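Search this site
Search for: Go

Prandness freestanding tub, six months in

Posted 18/08/2023 by Yuzuki Morikawa

Quick one, I have a plumber coming back at noon and want this up before then. People keep emailing about the tub so. Tub review.

Background for anyone new. Old bathroom had a steel built-in from before we bought the place, chipped at the drain, tiled in on three sides. Ripped out in February. Wanted freestanding, wanted white, wanted something two people could carry up a narrow staircase without a fight. That killed cast iron right away. Got it down to the Prandness and a Postemum that looked nearly the same in the pictures and cost a good bit more. Went with the Prandness. $853 plus delivery, drain kit included, faucet not.

Delivery. Fine. One big box, foam corners, no scratches. Driver would not take it past the front door, which the website does say if you read the small print. I did not read the small print. Bijan Azimi from next door helped get it up the stairs, 116 pounds in the box, we stopped twice. Measure your turns on the landing. Measure the box too and not just the tub.

Install. Tehrani did the plumbing, same people who did our kitchen. Davoud Arabzadeh was here most of a day. Moving the drain was the slow part, not the tub's fault. The feet under the skirt are adjustable but you have to tip the whole thing to get at them, and the wrench they give you is junk. Use your own. Floor was out of level by more than I thought and we went back and forth on it maybe five times.

Total for the bathroom came to $1,879 with labor and the tub, not counting tile, which we did ourselves and which I will not be discussing. 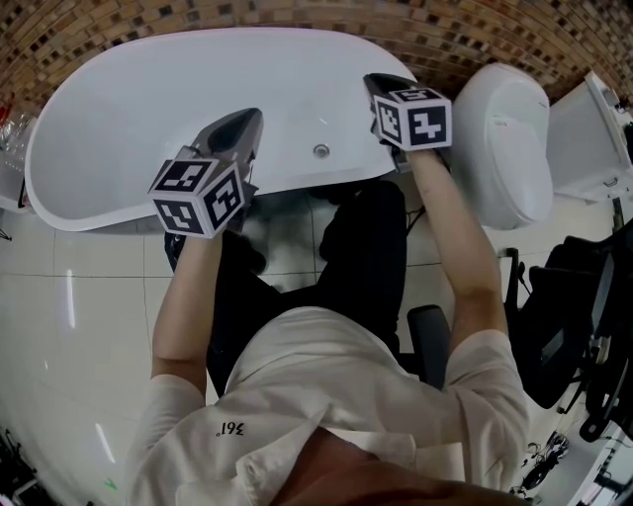 Now, cleaning, because that's what half the emails ask. Inside is easy. Soft sponge, dish soap, rinse. No scum line so far if I rinse the same night. If I leave it two days there's a gray ring, comes off with baking soda. Dont use the gritty powder, it dulls the finish, I have one cloudy patch near the drain from being impatient.

Behind the tub is the bad part. We left a gap of a hand's width to the wall and it's the wrong gap. Too small for a mop, too big to ignore. Dust, hair, one sock. If I did it again I'd go either right up to the wall or far enough out to walk around. Please learn from me on this.

Heat. Better than the old steel one. An hour bath with a book and I only top up once. The back slope is good for somebody my height (5'4"). Arūnas Hunt, my brother in law, is well over six feet and says his knees are cold the whole time. He would say that about any tub.

The rim is narrow. You can't rest a cup on it. Bought a Flavonico bath tray to go across, slides a little when the rim is damp, so I stuck some clear rubber dots under it and that fixed it. Tray is okay. Overpriced.

Noise! Forgot the noise. Filling it is loud, kind of a drum sound till there's a few inches in the bottom. Woke the baby twice. Now I run it slow to start.

Overflow is a slot, looks nice, hard to get a brush into. Old toothbrush works.

Drain stopper is a push one, and it stuck in month three. Wrote to Prandness, got an answer from a Gholamreza Golestani in parts, very polite, new stopper in the mail in nine days, no charge. New one has been fine. So points for that.

Would I buy it again? Yeah, probably. For the money. If you have $600 more to spend and a strong floor, look at the heavier ones, they feel more solid when you lean on the edge. This one flexes a tiny bit. Never leaked.

Good: price, weight, warm enough, parts people answer
Bad: narrow rim, loud fill, awful wrench, feet are a pain to reach

Four out of five. Faucet gets its own post, I have a lot to say abuot the faucet.

We use cookies to keep this site running. By staying here you agree to our cookie policy. Accept / Settings

Contact | Privacy | Back to top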